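Informe de avance a Clostell – proyecto Mosine, recogida de ejemplos para el plegado de ropa
Preparado por Arsen Levchenko, Eltura
Período: hasta finales de mayo

Estimada Sowmya Bangera:

Le presento el estado de la recogida de demostraciones, según lo acordado en el plan de trabajo. Primero informo sobre la cantidad y después sobre la calidad, porque en la cantidad vamos con retraso y quiero explicar los motivos con claridad.

1. Estado de la recogida

El objetivo de esta fase es de 2000 episodios completos. Al cierre del período tenemos 883 episodios aceptados. Cada episodio es teleoperado por una persona, con los dos brazos, y se graba con la cámara fija y con las cámaras de muñeca. Trabajan como operadores Njoroge Mussa y Stefaniia Horobets, en turnos de mañana. La revisión la hace Kauko Tuominen, que no opera nunca, para que la persona que revisa no juzgue su propio trabajo.

Durante las primeras semanas aceptábamos episodios con pausas largas. En la revisión hemos visto que estas pausas perjudican el entrenamiento: la política aprende a quedarse parada encima de la tela. Por esta razón hemos fijado un límite de 15 segundos sin movimiento y hemos retirado los episodios que lo superan. La cifra de 883 es ya posterior a esta limpieza.

2. Puesto de trabajo y prendas
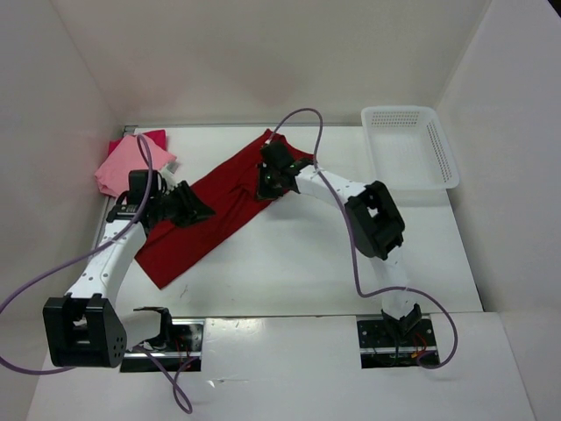
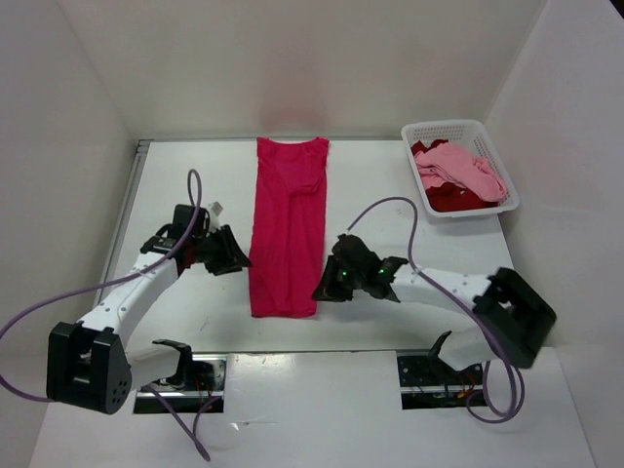
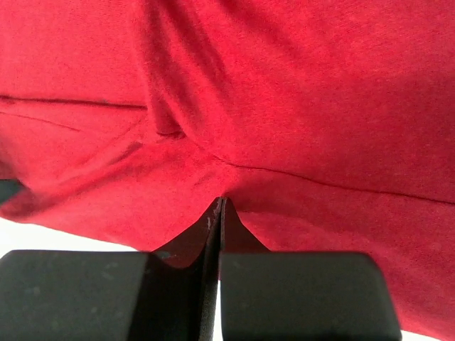

El problema principal de la recogida sigue siendo el agarre de una sola capa de tejido. Cuando el operador toma dos capas sin querer, el pliegue siguiente sale torcido y normalmente hay que descartar el episodio. Con la cámara fija este error se detecta mal. En la vista de muñeca, en cambio, se distingue el pellizco de tela roja entre las dos placas interiores de los dedos, y también las costuras de la prenda, que a Kauko le sirven de referencia para saber qué parte se ha tomado. Por eso proponemos que la revisión empiece siempre por las cámaras de muñeca y que la cámara fija se use para valorar el resultado final – la forma del rectángulo y la alineación de los bordes.

También hemos cambiado las etiquetas. Antes teníamos solamente «éxito» y «fallo». Ahora marcamos por separado el agarre, el pliegue y la colocación, y los episodios con un fallo corregido por el operador se conservan con su propia etiqueta. Pensamos que estas correcciones serán útiles en el entrenamiento, aunque todavía no lo hemos medido.

3. Dificultades

La calibración de las cámaras de muñeca se perdió dos veces después de cambiar los dedos de las pinzas. Se repitieron 20 episodios. El proveedor, Kütt, nos ha enviado un soporte nuevo y lo montaremos antes de continuar.

La variedad de colores es todavía insuficiente. Hay demasiadas prendas en tonos rojos y rosas, y pocas oscuras o estampadas. Stefaniia está preparando la lista de compra.

4. Próximos pasos

– Montar el soporte y calibrar de nuevo.
– Añadir un segundo turno, por la tarde.
– Entrenar una primera versión con los episodios aceptados y comparar los resultados con y sin correcciones.

Para el segundo turno necesitamos su autorización, porque el presupuesto actual cubre solo las mañanas. Le agradecería una respuesta antes de que empecemos con las prendas nuevas.

Atentamente,
Arsen Levchenko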